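Zarkton arm and Titevon trainer: five months in a catering kitchen

By Anayeli Figueroa
2023-10-21
97 shares
2 comments

I run the prep shift at Xolalpa, a catering kitchen that sends out 230 boxed lunches on a normal day. In May the owners leased a Zarkton arm for the garnish and side station. It came with a license for the Titevon trainer, the software you use to set up a counter on screen and try a job before the arm does it for real. I have used both nearly every shift, and this review covers both.

The arm picks up one item and puts it down where you told it to. It does that well with firm things like whole citrus, rolls and small sealed cups. It does it badly with anything soft or floppy. We stopped giving it herbs after the first week. It is slower than a person. On a good morning it fills 130 boxes with a side cup and a roll before the first van leaves, and the rest are still done by hand.

What changed most is who stands where. Side station used to be two people for the whole morning. Now it is one person, who loads the trays, clears jams and checks boxes. The other went to cold prep, where we were short anyway. No one was let go and no one lost hours, but I would not promise that for another kitchen. The pace at the side station is set by the machine now, and some of the crew dislike that. You can't get ahead of it and take a breather. We rotate people off every hour, and that has helped.

The other change is the kind of work I do. I spend part of each week at the laptop building jobs. I had never done this before and got a half day of training from Briltside, the dealer. It was not enough. I asked for a second half day and they gave it to us free, so ask before you sign.

The Titevon trainer is the better half of the package. You lay out a counter, put items on it and move the arm through the job. If the arm can't reach the back of a tray, you find out at your desk and not with the line waiting. New hires also practice on it, and they come to the real station less nervous. The weak spots are the menus, which use engineering words for simple things, and the item library. It has plenty of fruit and bowls but nothing shaped like our lunch boxes – I had to build those from plain blocks.

Support is by phone on weekdays. They pick up fast in the morning and slowly after lunch. Cleaning the gripper takes ten minutes at the end of the shift, and you should count that as labor.

A lemon is a good first item to learn with. Start with it on a mat, leave a tray nearer the front of the counter, and bring the fingertip in beside the fruit before you try to grip anything.
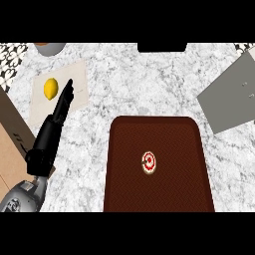
Would I lease it again?

Yes, for the side station, and only with the trainer included. I would ask for a shorter first term. Ours runs two years, and one would have been plenty to find out what the crew thought of it.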